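4.2 Drawer visibility and the front edge

The organiser used throughout was a free-standing cabinet with transparent drawers in a rigid plastic housing, kept on a plain table so that its base was at the same height as the work. Earlier trials at the Grotbridge workshop had placed the same type of cabinet on a wall shelf, where the lower drawers were read from below and small parts lying behind the front lip were often missed. Moving the cabinet down to table height changed the problem. The lip no longer hid the contents, but reflections on the drawer fronts now did, and the reader had to shift the head sideways to tell a part from a highlight.

Colour had more effect than size. A red item near the front of a drawer could be picked out through the plastic at a low viewing angle (Figure 2, first view), whereas clear and grey items of 8 mm were reported as absent in some 40 of the 200 readings. Labels were left off the fronts in both conditions, as a label covers the part of the drawer that is most useful for reading.

The stepped base rail was not considered in the original protocol. It matters when parts are sorted by hand — a dropped washer tends to come to rest against it, and its shadow makes dark parts harder to find. We therefore kept a clear strip of table in front of the rail and asked that all sorting be done there. The open surface was wiped between sessions and no tray or mat was used.

Figure 2. White work surface, with the yellow organiser in all three views.
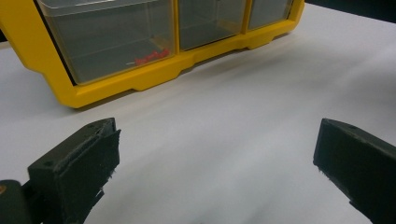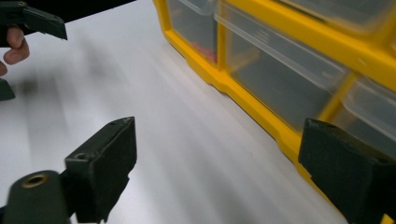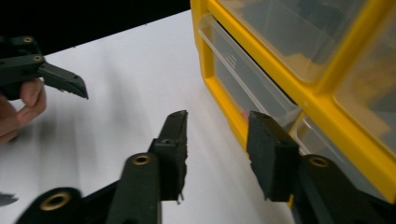 Haruna Morikawa, commenting on a draft of this section, objected that a bare white surface favours dark parts and that the readings should be repeated on a mid-grey mat. Her second point was that drawers of unequal width ought to be scored separately — "a wide drawer lets things slide to the back". We accept both remarks; the scores by drawer width are given in Section 4.3.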